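Samo Office Supply is looking for sorting helpers, January start

We are a small shop of second-hand office goods, and we receive many mixed boxes from companies that move or close. For our January sorting we need 8 people who like quiet work with small things. You will separate binder clips, paper clips, pins and rubber bands, and put each kind in its own tray.

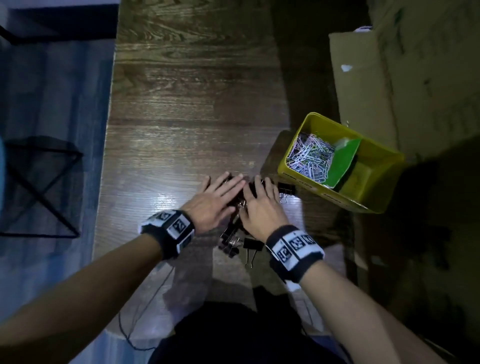 Binder clips and pastel paper clips at the sorting table.

The work is done at a long wooden table in our Andano room. One shift is four hours, from 8 in the morning, with a break of 14 minutes in the middle and free tea. In one shift a person usually finishes some 40 small bags. We pay by the hour, not by the bag, so please do not hurry.

You do not need experience. You should have good patience and be able to sit for a long time. Clips with a bent handle go to a separate box, and we will show you how to check them.

To apply, write a few lines about yourself and leave them at the Samo counter, or send them by the contact form. Please tell us which mornings are possible for you.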